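Demonstrations Deserve the Same Care as Data

When Pellton began teaching robots by remote control, the plan was to collect as many demonstrations as possible and sort them later. Within one season the program held 2365 recordings, made by 15 operators. It is the view of this author that a much smaller set, recorded under agreed rules, would have served the work better.

Operators differ in habit. One approaches an object slowly and closes the gripper once. Another closes early, opens again and shifts the wrist before lifting. Both complete the task, and both recordings are filed as successes. A robot trained on the two together is asked to learn a method that neither person used. 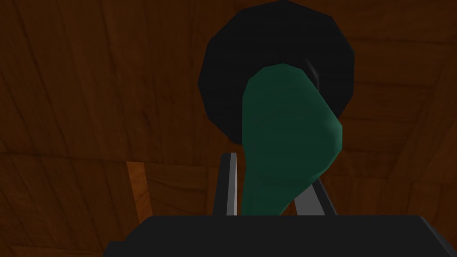 Simulation does not remove this problem. A simulated object can be reset at no cost, and operators soon learn that a careless grasp carries no penalty. The Bratix and Barrera teams both saw shorter recordings after moving to simulated tabletops, and both took this as progress. Few of those recordings were reviewed by a second person.

Pellton should require every new operator to complete 5 supervised practice sessions before any recording is kept. Each task should have a written standard for the approach, the grasp and the release. At least 2 reviewers should agree before a recording enters the training set, and rejected recordings should be stored with the reason stated. The Noritz project, due to begin in December, would be a suitable place to start.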